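Shahla Mazandarani has slept badly in 7 countries and is prepared to rank them. Belgium comes last. "The pillow was one of those square ones," she says. "What is a person supposed to do with the corners?"

She has been writing about sleep for a living since she lost her job at a furniture chain, and her newsletter, Drandudside, goes out on Thursday nights at eleven, when by her own advice everyone who gets it should be in bed with the phone in another room. Her readers write back at three in the morning. She answers them at four.

We meet at her kitchen table in December, with the heating off. She believes in a cold house. I keep my coat on and she doesn't mention it.

Her current quarrel is with the mattress business, and specifically with the idea that softer is kinder. She spent years on the sales floor telling people to lie down for ten seconds with their shoes on and then part with a month's rent. "They'd say, 'Ooh.' That was the whole test. If they said 'ooh,' I wrote it up."

So what should we be lying on? She sighs, the way plumbers do.

"Whatever you can turn over on without planning it. My friend Liên Khúc's grandmother slept on boards and lived to be 100. Liên has a mattress with a remote control and she's up all night. I'm not saying it's the remote."

It sounds as if she is saying it's the remote.

Summer is the part she gets most worked up about. Some 400 readers wrote to her during the last heat wave, nearly all asking which air conditioner to buy, and she told them to look at their bedding first. She grew up on cotton sheets and a roof. Foam, in her view, is a sweater you can't take off. Her own answer is a mat made of small hard tiles strung together, laid straight over the bed, which she defends against all comers, including Itsuki Sekiguchi, her husband of many years, who calls it "the patio."

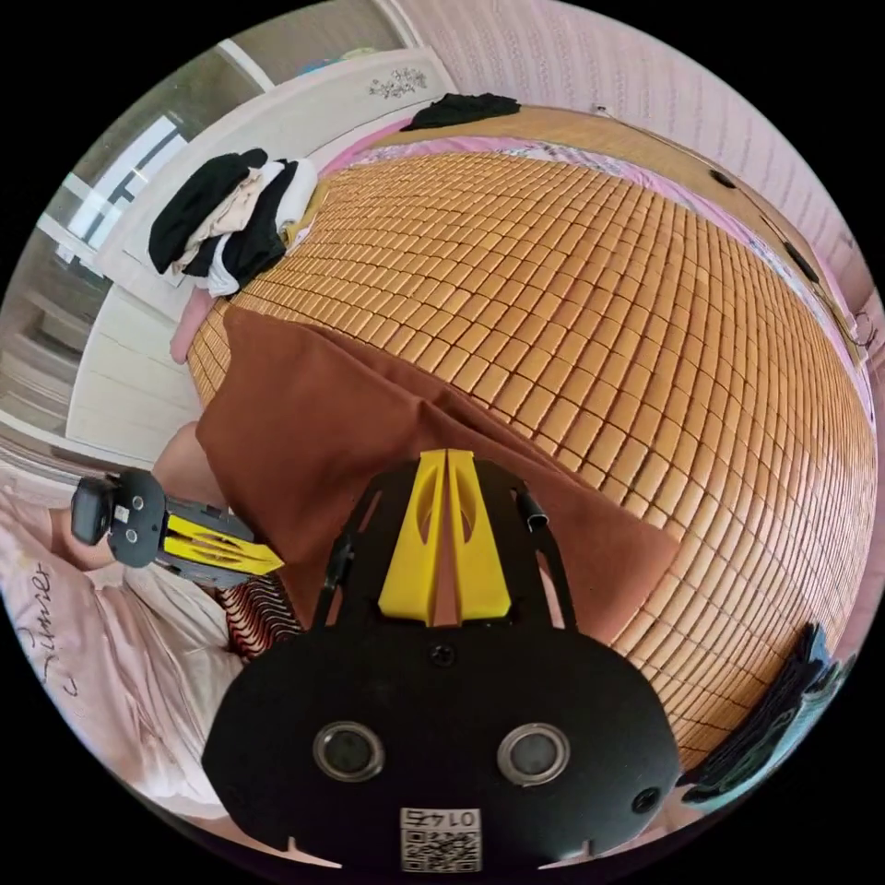
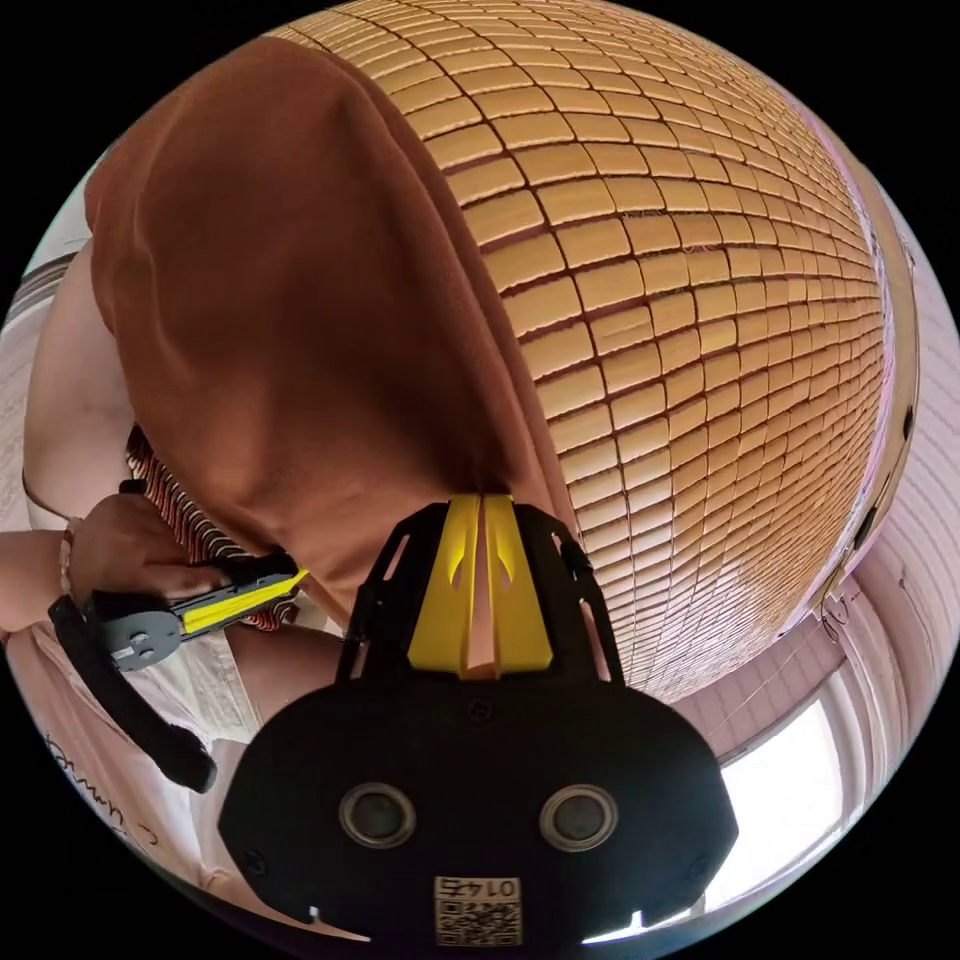 "You get used to it by the third night," she says. "The first night you lie there like a fish at the market. The second night you're angry at me. I get a lot of mail from second nights."

And Itsuki? "He has the couch in August. It's a good couch."

I ask whether she sleeps well herself, these days, with all this knowledge. She gets up to see to the kettle, and it takes her a while.

"Five hours," she says. "Five and a half if the neighbor's dog is away."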